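Handling and supporting a bare circuit board

Clear the bench before unpacking the board. A plain, pale top is preferable, as dropped screws and solder splashes show up against it. Wipe it down and let it dry.

Discharge yourself first. Wear a wrist strap clipped to earth, and check the lead with a meter. Hold the board by its edges only. Skin oils on gold ring pads and header pins leave a film that is tedious to remove.

Fit the board into a rectangular frame before any probing or rework. Without one it rocks on its solder joints, and the taller parts take the load when it is turned over. The frame can sit on a plastic tray, which also raises the work to a better height. Ours is a Gemell size 11, bought in October. The size 19 is too wide for most boards of this type.

Electrolytic capacitors hold charge after the supply is removed. Measure across each one before touching the pins — the large ones first. Note the polarity marking before lifting any of them.

Connectors should be pulled by the housing, never by the wires. A white multi-pin header is usually keyed on one side; look for the key before pressing.

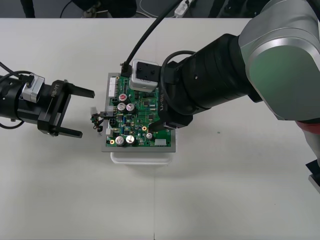
Green board in a grey frame, resting on a white tray.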